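Simulation Cell Practice Gallery: Tabletop Pick Tasks

Project Sison, internal rules for simulated arm work
Page maintained by Carola Nolte. Revision 2023-12-08.

The pages in this gallery accompany the Sison practice rules, which apply to every simulated tabletop cell before its results are used to approve a motion program for hardware. The full rules are in the project handbook. Only the clauses that concern scene setup and approach are repeated on this page.

Clause 4, scene setup. The arm base is fixed to the table model at a stored pose. Base pose, table height and camera pose are saved in one file under one version number. A run that mixes versions is void and is not repaired afterward by editing the log.
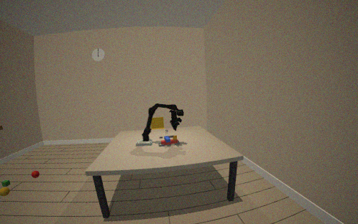 Clause 5, loose objects. Every object that can move is listed in the scene file with its mass, friction value and start pose. Objects on the floor are listed in the same way as objects on the table. An object without a mass entry is treated as an error, and the loader must stop. Parisa Tabrizi keeps the default friction table, and changes to it go through her.

Clause 6, random seeds. The seed is written to the log before the first physics step. A test set is 129 runs per program, with no seed used twice. Runs that end in a solver fault stay in the set and are marked as faults. They may be repeated for diagnosis under the same seed, but the repeat does not replace the original entry.

Clause 7, approach. The gripper stops at a hold point over the target before the final descent. Clearance at the hold point is measured from the lowest point of the fingers to the highest point of any object below, including neighbors of the target. The minimum is 31 mm. Joint speed during the final descent is limited to 10 percent of the rated value. Where objects touch or overlap, the planner must treat them as one obstacle until the target has been separated.

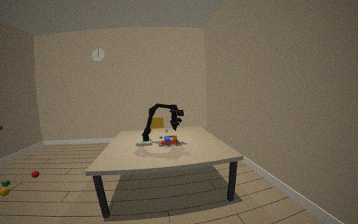 Gripper above the grouped objects, tip down, nothing held.

Clause 8, render noise. Grain and lens distortion are allowed in camera output and must be declared in the scene file. They are never applied to the collision model. Teemu Aaltonen asked in March whether distortion may be changed within a test set. It may not.

Clause 9, records. Keep the scene file, seed list, joint log and camera output together. Logs are cut at 2000 steps per file and numbered in order. Archive name: project, cell, program, revision.

Corrections to the clause text go to Radomír Zelenák. Requests for new gallery entries go to Carola Nolte with the scene file version attached.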